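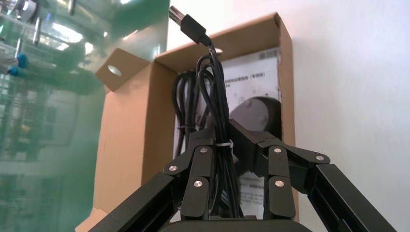
Interim report to the Zalgate Equipment Fund
Packing and returns automation: second reporting period

1. Purpose of this report

This report sets out progress on the equipment plan supported by the Fund, the position of the budget at the end of March, and the decisions we ask the Fund to confirm before orders are placed for the final phase. It should be read with the original application, whose section numbers are used where they help.

The grant covers the purchase and installation of robot arms with grippers for the handling of boxed goods and their loose accessories. Cables were named in the application as the hardest items to budget for, and they remain so. A USB lead folded into loops and held with a zip tie has no fixed shape, and the choice of gripper depends on how firmly such a bundle can be held between two fingers without marking the item or pulling the tie out of place.

2. Work in the period

The work area has been laid out with white tables, and handling trials are being carried out there with everyday cardboard packaging. We have kept to ordinary boxes with fold-out flaps and printed inserts, as these are what the packing line receives from suppliers. Special trays would have made the trials easier but would have added a running cost that the application did not allow for.

Two grippers are in use at the same table. The application assumed one arm per table, and the change is reported here under condition 4 of the award. The second arm allows one gripper to steady a box while the other places the contents. It also alters the floor plan, as each pair of arms requires more clear space than a single arm and a longer run of cable.
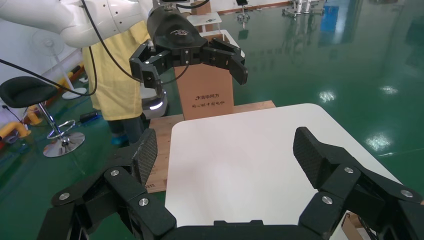

Clakent Logistics Trust | Equipment Planning Office

The fingertip pads have been the subject of a separate review. The pads now fitted have a fine grid pattern. Our quotation from Zoline lists pads as a consumable, and we had entered them in the original budget as part of the gripper. They have been moved to the running costs line, with an allowance of £700 for the coming year. Aminu Mohammed, who holds the budget, has agreed the transfer, and no increase in the award is sought.

Staff time has been charged as planned. Operators attend in pairs on Thursday of each week, and 15 sessions have been completed. Attendance was affected by stock-taking in the early part of the period and two sessions were moved as a result.

3. Equipment still to be bought

The following items remain on the schedule.

Item A. Tables. The present tables are of a suitable height but are of more than one pattern. We propose to standardise on a single pedestal model so that arm positions can be copied from one station to the next.

Item B. Cable management. Leads presently reach some of the equipment across open floor or hang from the arms. Covered floor runs and arm clips have been priced at £2,000, including fitting. This item was not in the application and would be met from the contingency line.

Item C. Spare gripper. Delivery is quoted at 20 weeks. A failure during the final phase would therefore stop work at one table for longer than the phase itself is due to last. We recommend that the spare be ordered first.

Item D. Mobile bases. Purchase is deferred. Eun-seong Ban has advised that fixed stations should be costed in full before any decision is taken on moving arms between them, and the Planning Office accepts that advice. 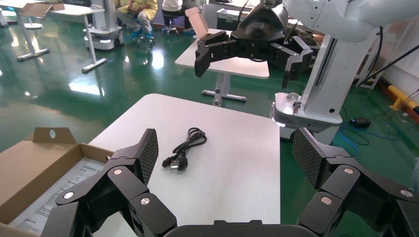 Figure 3. Coiled power cord and open carton at a two-gripper station.

4. Risks

The main risk to the budget is the handling of power cords. They are heavier than the USB leads and the plug tends to swing when the coil is lifted at one side. Should the present grippers prove unsuitable, a different finger would be required at each station, and the contingency line would not cover both this and Item B. A price for alternative fingers has been requested from Zoline and also from Oh Handling, whose reply is awaited.

A smaller risk concerns the floor. The finish is glossy and reflects the ceiling lights, and the supplier has asked whether this could affect the cameras. We have made no provision for matting at this stage.

5. Decisions requested

The Fund is asked to note the use of two arms at one table, to approve Item B from contingency, and to permit the early order of Item C. A reply before the April meeting would allow the order to be placed within the current quotation.

Supporting quotations and the revised floor plan are held by the Equipment Planning Office and can be supplied on request.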